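Jamero Brings Robot Arms to Its Kitchens, and the Kitchen Crew Gets a Say in How They Work

BIVECK - Jamero, the meal company that cooks and packs lunches for schools, clinics and senior centers all over the Biveck area, announced today that it will add robot arms to the produce and packing stations in two of its kitchens this December. The arms come from Kuvport, which has been working with Jamero's kitchen crews for most of the past year, and we are very happy to finally be able to share the news with our customers, our neighbors and the many families who have eaten our food over the years.

Let us start with the question we have heard most often since word got out. No one at Jamero is losing a job over this. All 44 people who work in the two kitchens will keep their positions, their hours and their pay, and that promise has been put in writing and posted by the time clock in both buildings, where anyone can read it on the way in to a shift.

What will change is the kind of work that fills the day. Anyone who has spent a morning at our produce station knows how it goes. The crates come in before 5 a.m., and then it is reach, lift, turn and set down, over and over, until the trays are full and the trucks are loaded. It is honest work and our people are very good at it, but it is hard on wrists and shoulders, and by late morning most of the crew would be glad to be doing something else. The arms will take over a large share of that lifting and placing. The cooking, the tasting, the trimming and the final look at every tray will stay with the people who have always done it.

The project goes by the name Fakir. It started small, with one arm set up in the corner of the older kitchen, where it spent its first weeks moving empty containers from one shelf to another while the breakfast crew walked past and offered advice. A good deal of that advice turned out to be worth having. The dishwashing team pointed out that the arm's first location would have blocked the path they use for the rolling racks, so it was moved to the far wall. The packers asked for a slower speed during the first hour of the shift, when the aisles are crowded and people are still getting their aprons on, and that setting is now part of the daily schedule. The stop buttons were lowered too, so that everyone on the crew can reach one comfortably.

Training begins ahead of the December start, and it is open to every person in both kitchens, including part-time staff and the folks who only join us for the holiday rush. Each person will get 5 paid sessions during regular working hours. The first ones cover the basics: how to start and stop an arm, how to clean around it, and what to do when it sets something down in the wrong place. The later sessions are for those who would like to go further and learn to set up a new task. People who finish the full course will be able to apply for a new role called station lead, with a raise that goes along with it. We have already had more than 2 people ask when they can sign up, and we expect the list by the time clock to keep growing.

Because the kitchens are busy and the mornings are short, much of the early teaching and testing is being done on a computer, where an arm can try a job again and again without anyone having to clear a counter or sweep up afterward. 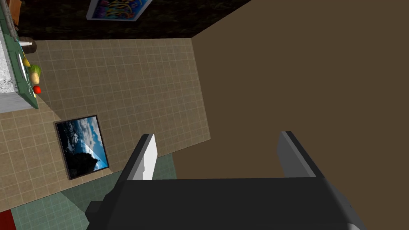
Practice in simulation has been a big help in getting our crews used to thinking about a kitchen the way a machine has to deal with it, and it has made for some lively talk at the lunch table as well. A simulated room can be laid out with tiled walls, pictures hung up and a green counter to one side, and people who have packed vegetables for years will look at the lemon, the lettuce, the potato and the tomato lined up along the counter's edge and start in right away on how each one ought to be handled. With the two fingers of the gripper standing open and nothing between them, there is plenty to discuss: how wide to open for a head of lettuce, how gently to close on a small tomato, and which one you would want to pick up first. Those are exactly the questions our produce crew answers with their hands every morning, and their answers are what Kuvport wants to hear.

Customers should notice very little difference. Menus will stay the same, recipes will stay the same, and delivery times are not changing. Schools and centers that have special diets on file with us do not need to do anything, as those meals will still be packed by hand at their own separate table. Prices for current contracts will hold through the end of their terms.

We also know that plans look tidier on paper than they do on a kitchen floor. For the first 100 days after the arms go into service, crews in both kitchens will hold a short meeting at the end of the morning shift to talk over what went well, what got in the way and what they would like changed. Notes from those meetings will go to Jamero's management and to Kuvport, and every request will get a written reply. If a task turns out to be better done by hand, it will go back to being done by hand.

Neighbors, customers and families of our staff are warmly invited to come by for an open house at the older kitchen before the arms begin regular work. There will be soup, there will be rolls, and members of the crew will be on hand to show how the new stations run and to answer questions. The exact time will be posted on the front door and sent home with the lunch menus.

About Jamero
Jamero prepares fresh meals for schools, clinics and senior centers in and near Biveck. Questions about the Fakir project may be brought to the front office of either kitchen during business hours.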